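Chapter 4
Planning and Budgeting for Handling Equipment
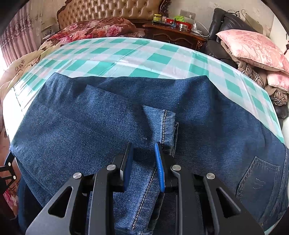
Most purchasing errors in automation are made before a supplier has been contacted. An organization decides that it needs a certain machine, obtains a price for it, and then looks for the work that the machine will do. This chapter takes the steps in the opposite order. It begins with the task, moves to the full cost of doing that task with equipment, and ends with the documents a buyer should have in hand when the purchase order is signed.

Soft goods are used as the main case throughout the chapter. Clothing, bedding and similar items are difficult to plan for because they do not hold their shape. A carton has the same corners each time it is picked up. A pair of jeans may present a hem, a pocket or a doubled fold, and each of these asks something different of the jaws that must close on it. Finger pads, jaw opening and gripping force must therefore be chosen with the full range of items in mind. A quotation based on a single sample item should be treated as incomplete.

After studying this chapter, the reader should be able to:

write a task statement that a supplier can price;
separate purchase cost from cost of ownership;
prepare a replacement schedule for parts that wear;
compare hand-held, fixed and mobile equipment on equal terms;
plan a trial period and state in advance how it will be judged.

Opening Case: The Kalmont Garment Care Service

Kalmont is a regional garment care service that collects, folds and returns household laundry. In October its operations manager, Etenesh Wolde, was asked to prepare a budget for equipment to assist with folding. The first draft listed one robot arm, one gripper and one year of supplier support. It was returned without approval.

The reviewer, Liis Jankauskaitė, raised several objections. The draft did not say which garments the equipment would handle. It contained no spare finger pads. It assumed that staff could be trained during normal shifts at no cost. It also made no allowance for the period in which workers would perform the task with hand-held grippers, so that the handling motions could be studied before any arm was installed.

The second draft was organized by task. Denim was listed separately from knitwear, and flat bedding separately from both. For the study stage, the manager requested 4 hand-held grippers and 32 spare finger pads, with 20 working days set aside for practice and measurement. Each garment type was to be handled 100 times before the results were reviewed. The purchase of an arm was moved to a later stage and made dependent on those results.

Two suppliers, Bernov and Tamiru, were invited to quote. Bernov offered the lower purchase price but sold finger pads only as part of a complete jaw assembly. Tamiru charged more for the gripper and supplied pads individually. When wear was included, the order of the two offers was reversed. A third firm, Gresico, declined to quote on denim and offered a price for bedding alone. Wolde kept that reply in the purchasing file, and it is discussed again in Section 4.5.

4.1 The Task Statement

A task statement is a short written account of the work to be done. It names the items, the surfaces on which they rest, the place where they must be released, and the condition in which they must be left. It should avoid naming any machine.

The surface deserves particular attention. Items handled on a firm table behave differently from items handled on a mattress or a padded board, where the material underneath gives way as the fingers press down. If the equipment will be used in homes as well as in a workshop, both settings belong in the statement. The same applies to the space around the work. Furniture, bedding and stored belongings limit how an operator can stand and how far an arm can reach, and a budget that assumes a cleared floor may need to be rewritten after the first site visit.

The statement should also record variation. A buyer who writes "trousers" has told the supplier very little. Fabric weight, seam thickness, pockets and cuffs all affect the grip. Where the range is wide, the items should be divided into groups and each group priced separately, as was done in the second Kalmont draft.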